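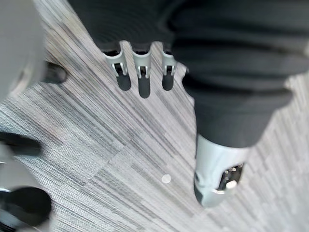 I'm not buying what the Kaltwood rep told us about "natural shade variation." We paid for 2,000 carpet tiles for the Pallcombe lounge, all one color on the order form. Look at the floor and you get silvery rectangles sitting next to charcoal ones. He says give it 5 months and they'll blend. How would that work? Am I wrong to want a refund?

Paora Harawira
Original poster, 10th June

Re: Kaltwood tiles
hollis_floors wrote:
Shade differences with striped tile usually come down to pile direction. Did the fitter follow the arrows on the back? I'd check that before blaming the factory.
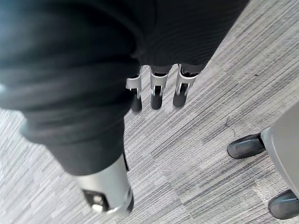
Pile direction gets blamed for everything on this board. I've heard it from every fitter who mixed his boxes. With a gray stripe like that one, I'd want the batch numbers off the cartons before I believed any story. Huneo had the same excuse ready when mine looked patchy, and it was two dye lots.
gritnedge

Re: Re: Kaltwood tiles
Paora Harawira wrote:
Cartons are long gone, sorry. I wrote up what I could see by the armchairs.
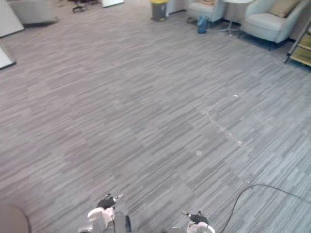

2 min read

The streaks change direction from one tile to the next, so you get a faint checkerboard. Fine, maybe somebody meant that. I still don't think it explains all of the light and dark. There are also whitish specks and a round white spot on the carpet, and the rep calls those "surface residue." Residue of what? He wouldn't say. I asked whether a tile could be swapped out
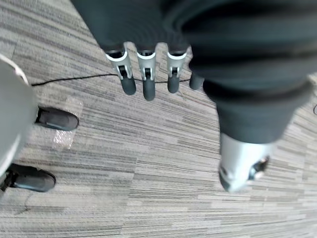
and he told me a new one would stand out until it wore in. So they blend, except when they don't.

hollis_floors wrote:
A checkerboard is quarter-turn laying. Plenty of people order it on purpose. Get your invoice out and see what it says before you go asking for money back.

gritnedge wrote:
Or lift a couple and read the backs. I don't trust invoices either.

Paora Harawira wrote:
Invoice says "as per sample." The sample was a single tile. I'll lift one near the wall and post what's on the back.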